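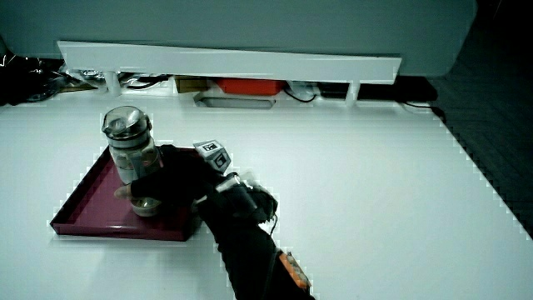
Figure 3. French press on a square tray

Section 3: Setting up the Mollora round timer for a fight night

If you've only used the Mollora for pad work and bag rounds, you can skip most of this and go back to Section 2. Fight night mode is a different animal. It locks the front panel, runs the warning clacker and the bell separately, and keeps a log of every bout so you can settle arguments later. I've run it for over 178 bouts now, mostly at the Vusturby hall and a few on the road, and these are the steps I follow every time.

You'll need the timer unit, both horns, the hand remote, the long cable with the yellow ends and a printed copy of your bout order. Give yourself an hour before the doors open. You can do it quicker, but you won't enjoy it.

3.1 Placing the unit

1. Put the timer on the officials' table, facing the timekeeper. The big numbers are for the timekeeper and the referee. The crowd gets its own display if you've bought one (see Section 5).

2. Run the long cable under the ring apron and bring it out at the neutral corner nearest the table. Tape it down along its full length, including the bit you think no one will walk on.

3. Clip one horn to the underside of the table and the other to the far ring post, pointing up and in.

4. Plug in the power last. The unit beeps twice and shows the software number.

Caution: don't clip a horn at head height in either boxer's corner. It is very loud, and the coach leaning through the ropes will get the full blast in one ear. Mathis Fleury did this to me at my second show and I heard that bell until breakfast.

3.2 Switching to fight night mode

1. Hold MODE and the down arrow together until the display says Fn.

2. Type in your officials' code. Out of the box it's 3,714, and you leave out the comma (it's only printed that way on the sticker). Change it before your first show! The steps are in 3.6.

3. The panel light goes from green to amber. From here the only buttons that work are START, PAUSE and the remote.

Note: if the light stays green, the code didn't take and you're still in gym mode. Gym mode looks almost the same from a chair, and it rolls straight on into the next round whether or not the boxers are ready, so check the colour of the light.

3.3 Loading the bouts

Each bout gets its own line in memory, and the unit holds 128 of them, which should see you through even a big weekend tournament.

1. Press BOUT. Line 1 flashes.

2. Set the number of rounds with the arrows. The unit starts at 3 because that's what most amateur bouts are, so often you can just press OK.

3. Set the round length, then the rest length. Juniors and novices will usually be on shorter rounds. Go by the rule sheet your supervisor hands you on the night, even if you're sure you remember it from last time.

4. Set the warning. I like ten seconds before the end of the round and ten before the end of the rest. Some referees only want the first one, so ask.

5. Press OK and do the next line.

When you're done, read the whole lot back aloud to someone holding the printed bout order. Iraklis Kyriakidis and I do this together, him on paper and me on the arrows, and we've caught a junior bout set to senior rounds more than once.

Note: a late withdrawal doesn't mean retyping everything. Go to that line, hold DOWN, and it's marked as skipped. The lines after it keep their numbers, so your paperwork still matches. If the bout comes back on (it happens, usually when an opponent turns up late from the motorway), hold UP on the same line.

3.4 Sound check

1. With the ring empty, press TEST. You should hear the clacker from the table horn only, then the bell from both.

2. Stand in the centre of the ring while someone else presses it again. If the bell sounds thin in there, turn the post horn a little further in.

3. Do it once more when the music is playing. Ask whoever's on the desk to leave the walkout music as loud as it'll be on the night - they always turn it down to be polite, and then you learn nothing.

The older Tetness horns fit the same sockets and work fine for the bell, but they don't do the clacker. If that's what you've got, keep a pair of wooden blocks on the table.

3.5 During the bout

1. Wait for the referee to look at you. Press START.

2. When the referee calls time, press PAUSE. The clock holds and the display blinks. Press START when boxing resumes. Don't pause for a count unless your rules tell you to.

3. If the bout is stopped, hold PAUSE until it says END. The time is saved in the log with the round number, ready for the announcer.

Caution: the remote has no lock. Put it flat on the table when you're not using it. Gholamreza Mahmoudi once sat on it in the middle of a lovely second round and ended the bout on the clock with plenty still to go. We had to work out the remaining time from the backup stopwatch.

Which reminds me: always run a backup stopwatch. Any cheap one will do. I use an old Van Wijk with a cracked face.

3.6 Changing the officials' code

1. In gym mode (green light), hold MODE and OK.

2. Enter the old code, then the new one twice.

3. Write it inside the lid of the carry case, or wherever your club keeps that sort of thing. A forgotten code means a full reset, and a full reset wipes the bout log as well.

Copying the log onto a memory stick is covered in Section 4.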